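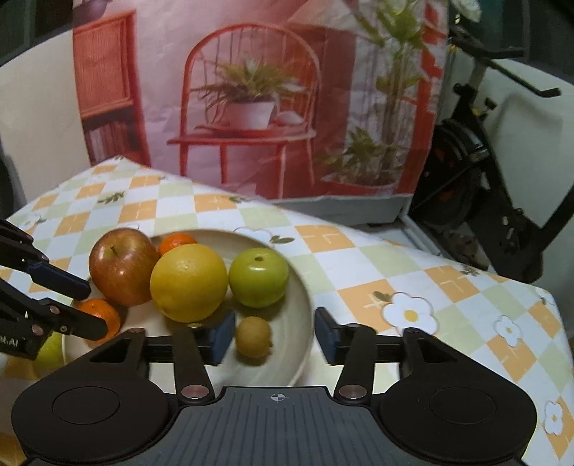 Garra que não fecha até o fim: como localizar a folga

O sintoma é quase sempre o mesmo. O operador aperta o gatilho, as duas pontas se aproximam e param antes de encostar. Com uma laranja ou uma maçã a falha passa despercebida, porque a fruta é larga. Com uma fruta pequena, ela escapa entre as almofadas.

Na oficina de Esville tivemos 2 garras manuais com esse defeito em outubro. Numa delas o parafuso da articulação tinha afrouxado; na outra, a almofada estava descolada na base. O procedimento serve para os dois casos.

Antes de começar

Desligue a alimentação e espere o motor parar. Não ponha o dedo entre as pontas com a garra ligada – Thijs Goossens levou um beliscão feio assim.

Passo a passo

1. Abra a garra toda e segure uma das pontas. Balance a outra de leve para os lados. Se ela mexer mais do que a primeira, a folga está nesse braço.

2. Aperte os parafusos das articulações em ordem, da base para a ponta. Pare quando a chave oferecer resistência. Apertar demais trava o braço.

3. Passe a unha na borda das almofadas. Se alguma levantar, retire, limpe a cola velha e cole de novo. Deixe curar 11 horas.

4. Ligue a garra e refaça o zero com as pontas encostadas. Sem isso, o valor de abertura gravado continua errado.

5. Teste com uma fruta pequena, depois com uma grande. Faça 13 fechamentos seguidos com cada uma.

Se a fruta escapar uma única vez, volte ao passo 2. Se o braço continuar com folga depois do aperto, o pino está gasto e a peça precisa ser trocada. Nesse caso, separe a garra, cole a etiqueta vermelha e avise Rocío Agudelo.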